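Teaching by hand: a conversation with Perihan Aksoy of Turkura

10/22/20

Perihan Aksoy has spent most of her working life on electronics repair benches. Since June she has been at Turkura, where she runs the sessions that produce examples for Kos, a learning system meant to take old desktop computers apart and put parts back in.

An example, in her use of the word, is one complete attempt at one task. A person guides the arm through it while the cameras and joint readings are saved together. "Then you put everything back where it was and go again," she said. "Most of the day is putting things back."

The team has 249 examples of the drive task so far. Of those, 76 were set aside after review. Some had a camera out of sync. Others were stopped early by the operator.

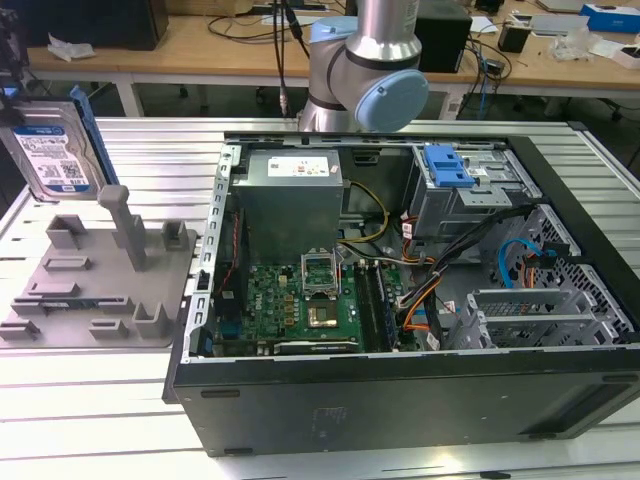
Aksoy said she was against throwing the bad ones out. "Waraporn wanted to delete them, and I asked her to wait. If the gripper slips and the operator recovers, I want that kept. The system is going to slip too." Waraporn Kongkaew, who does the labeling, now sorts the rejects by cause and sends a list back to the operators.

There are two regular operators, Yiğit Güler and Belmiro Rebelo. Their styles differ enough that Aksoy can tell from the motion plots who was on shift. Güler moves slowly and stops before contact. Rebelo goes in at one speed. I asked whether that was a problem.

"It was at first. We trained on Yiğit alone and the arm would hang there over the case, waiting. With both of them in the mix it waits less. I would like a third person, but it takes three weeks before anyone is any good at this."
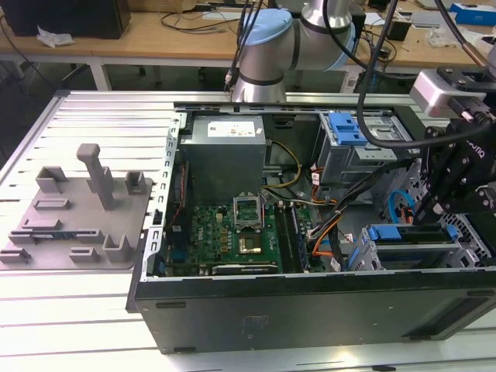 The drive bays give the operators the most trouble. A drive has to go in straight, and cables get in the way. Aksoy does not tie them back. "In the first batch we had everything neat, and the policy we got from it was useless on a normal computer. Now I move the cables a little between attempts and write down that I did."

Turkura gets its used machines through Rinent, a recycler, and Aksoy picks through each delivery herself. She would like more variety in the cases. For now the work stays on one model until the results hold up.

She would not give a date for that. The next batch starts when Güler is back from leave, and she wants the camera timing fixed before then.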